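Teaching a Kitchen Arm by Hand: Tips That Held Up, and a Few That Didn't

Posted by Gaëtan Arnaud, updated 8/23/22

The brochure for the Torkis arm says you can "show it once and walk away." I have spent a good part of the year since May showing it things, and I have walked away very little. If you are thinking of teaching one of these machines a kitchen job, in the simulator or on a real counter, here are the tips I would hand to a friend first.

Start in the simulator. You can drop a pot there and nobody has to sweep. Overo, the practice program I use, lets you drive the arm with a handheld controller and saves every try. My folder holds 641 of them. I kept 30.

Pick one motion and stay with it. People want to teach "clean up after movie night," which is a dozen jobs wearing one coat. Teach the grasp first. Teach the lift the next day.

Slow down before you close the fingers. Beginners race in and pinch at the last moment, and the machine learns the racing along with the pinching. Bring the fingers down on either side of what you want, stop, look, then close. 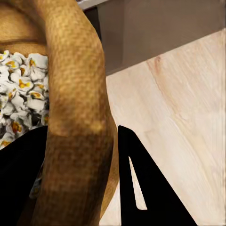 One finger on each side of the ring, with the popcorn inside the loop.

Watch the view from the gripper as well as the wide view. From across the room everything looks lined up. Up close you find out that one finger is well off to the side. I keep the close view on the larger half of my screen.

Don't fix a bad try halfway through. If you wobble, wander off and come back, the wobble goes into the lesson. Throw it out and start over. Thibault Joly, who writes the Poulain newsletter, disagrees and says recoveries are worth keeping because the arm will need them someday. He may be right once you have plenty of clean tries. With a small pile I would leave them out.

Move things between tries. Slide the object over a few inches, turn it a bit, change what sits next to it. An arm that has seen one layout knows one layout – I found this out after a whole evening of very tidy, very useless practice.

Knobs deserve their own session. Turning is harder to show than grasping, and a remote controller gives you almost no feel for how far you have gone. Decide before you begin which knob you mean, and use the same one until the motion is dull. A bright red marker on it helps the person driving.
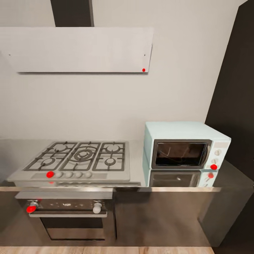
Whether the marker helps the arm is another matter. Bernadette Chevalier ran her tries with markers on, took them off, and watched her arm reach for nothing in particular. If your real stove has no red dots on it, do a share of your tries without them. The same goes for shiny counters. Reflections can give an arm a second knob to think about, so practice under more than one kind of light if your program allows it.

Guiding by hand or by remote? If your arm has a loose mode that lets you grab the wrist and push it along, use that for slow, simple reaches. Keep your own hand out of its camera view, or it learns to expect one. For anything with a fiddly finish, I prefer the remote.

Quit after 15 minutes. My last tries of a long session are always the worst, and I never think so at the time.

Be careful with success rates. The Drastus sales sheet brags about 3130 recorded lessons and says nothing about how many were any good, or what the arm could do afterward. Ask to see it work in a kitchen it hasn't met. I asked in May and am still waiting for an answer.

And keep a real person by the real stove. I would not leave mine alone with a burner, whatever the brochure says.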